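Can paper cups go in home compost?
Flellcombe Gardeners' Help

Trisell
We get through heaps at our tea mornings and I'd love to compost them!
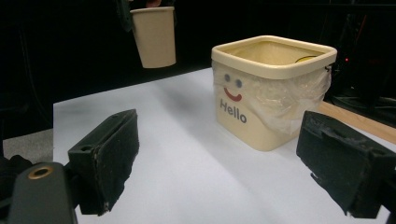
Nurna: Only unlined ones. Most have a plastic film inside, so tear one and look for a skin.

Mine go in with the grass every April, shredded small. Lovely stuff! 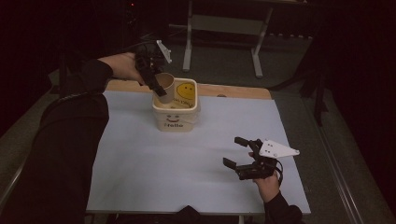

Keep a caddy by the kettle too. Any little tub does, and a smiling face on the front like that one cheers up the teabags no end!
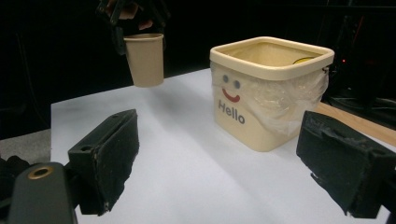 Sutherland: teabags can be plastic too, check the box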